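Prerorell 双臂示教采集台
设备页 · Fitico 选型组整理

先把话说在前面：采集台卖的是数据，机器本身学不会任何东西。宣传页上那句“示教一小时，自动干一天”，我们试用之后不打算照抄。下面写的是它能做到什么，以及哪些地方我们仍然存疑。

配置
两条机械臂装在同一根金属直线导轨上，末端为两指夹爪，线缆沿连杆外走。工作区三面围挡，内衬白底黑线方格，台面为白色大理石纹。围挡的好处是背景固定，换班后录出来的画面差别小。坏处也在这里：模型见惯了这面墙，搬到别的屋子还认不认得东西，厂家没有给出测试结果。

采集方式
操作员遥控双臂完成一段动作，系统同步保存关节角度、夹爪开合和各路画面。每段结束后由操作员标记“可用”或“作废”。失败的段落默认删除，我们建议关掉这个选项，失手的记录以后很可能用得上。

物品与摆放
随机附带的任务清单共 60 项，多是礼盒、酒杯、纸袋一类的家用物件。清单看着长，拆开以后有不少只是换了颜色或者换了左右手。评估时请按动作种类算，别按条目算。 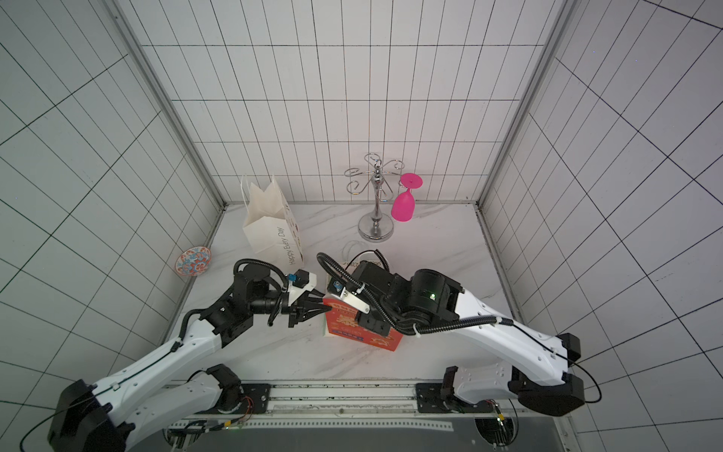
右臂伸到红色盒子上方，腕部会挡住盒子的一部分，盒子后面那张浅色卡片也大半被机械臂遮着。只靠这一个固定机位，夹爪与盒子接触的细节很难看全，腕部相机应当算必选件，报价单却把它列在选配里。杯架上倒挂的玫红色塑料酒杯倒是清楚，不过塑料杯录得再多，也不能说明玻璃杯抓得住。

产能，按我们自己的记录
二月试用期间共录得 988 段，复核后判为可用的 193 段。厂家的解释是操作员不熟练，这个理由只能接受一半：作废段里有相当一部分是时间戳对不齐，与人手无关。固件更新后情况有所好转，但我们没有重新做完整的一轮，所以不给新的比例。
单项任务要录多少段才够训练，销售说 200 段。我们问这个数怎么来的，没有得到书面答复。

软件
配套的 Plilar 录制软件可以逐帧回放，也能批量改标签。导出格式有两种，其中一种只有自家训练工具能读，签合同前请确认默认导出的是哪一种。标签改动没有历史记录，多人同时标注时容易互相覆盖。

安装与维护
需要平整、承重可靠的地面。外走的线缆检修方便，长时间运行后扎带会松，建议每次开机前看一眼腕部那一圈卷线。换夹爪后必须重新标定，全程将近一小时，说明书写的时间要短得多。

适合谁
已经有训练流程、缺的只是稳定录制条件的团队，可以考虑。指望买回去就能让机械臂自己理货的，请先向厂家要一段不剪辑的自主运行录像，物品由你来摆。

询价
由 Tambunan 代理供货，整机与腕部相机分开报价。试用机需预约，试用期内录得的数据归谁所有，请写进协议。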